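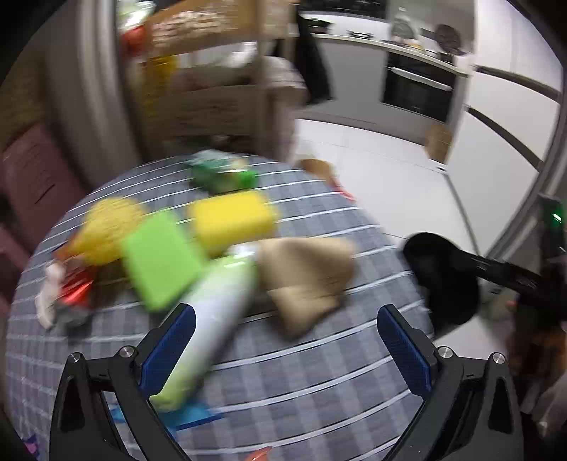 Sponges get one month here, then they go. Green and yellow ones share the round table until sorted; the cloth on it is checked, 135 cm across, and washes at 50 degrees.

Small stuff goes into a black bowl — cardboard tube, fruit net, the green sponge.

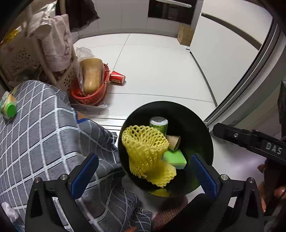
Photo: Helge Westerberg

The bread stays in the red basket. Nets go in the bin in February, when I redo the cabinet under the sink. Tubes I keep for cables.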